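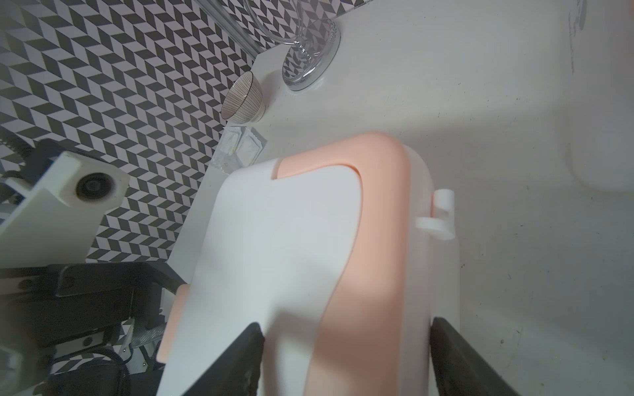
The letter said the depreciation on the Wuleck flat had been claimed twice, once by Ignacio Haddad and once, as far as the tax office could tell, by Ignacio Haddad.

"So they think I'm greedy," he said.

"They think you're two people," said Tuva Bakke. She had done his returns for 7 years and believed about half of what he told her. "Who's the other owner?"

"There isn't one."

She turned the page around. Fitzgerald Kowalczyk had a share in it, according to the title. Ignacio looked at the name as if it were a parking fine.

"Fitz lent me the deposit. He's on the paper for his own comfort."

"And the rent?"

"Goes to me."

"All of it?"

"Nearly."

Tuva wrote down 'nearly' and drew a box around it. Outside it was dark already, a bit past five, and the bus to Drondholm went by with its lights on and no one aboard.

"He has a scheme," Ignacio said. "You put the loss in a company, the company sits on it, and when the rules change back you take it out again. Imre Hegyi did it with the units in Tevholm."

"Imre Hegyi sold the units in Tevholm."

"At a profit."

"Did you see the profit?"

He hadn't. He had seen a new ute, and she pointed out that a new ute could be many things, including a loan. She asked what he'd paid for the scheme.

"Four hundred and forty-one dollars. It came with a folder."

"Show me."

The folder was good quality, she had to give him that. Inside were 20 pages about wealth and one about tax, and the one about tax described a deduction that had been gone since before her daughter started school.

"I'll write to them," she said. "We'll call it an error and amend. You'll owe some, plus interest."

"And Fitz?"

"Ring him tonight. Ask what he put on his return – the exact figure, not what he remembers."

Ignacio got out his phone, looked at it, and put it back in his jacket.

"He'll say he never claimed a cent," he said.

"Then get him to send me the page."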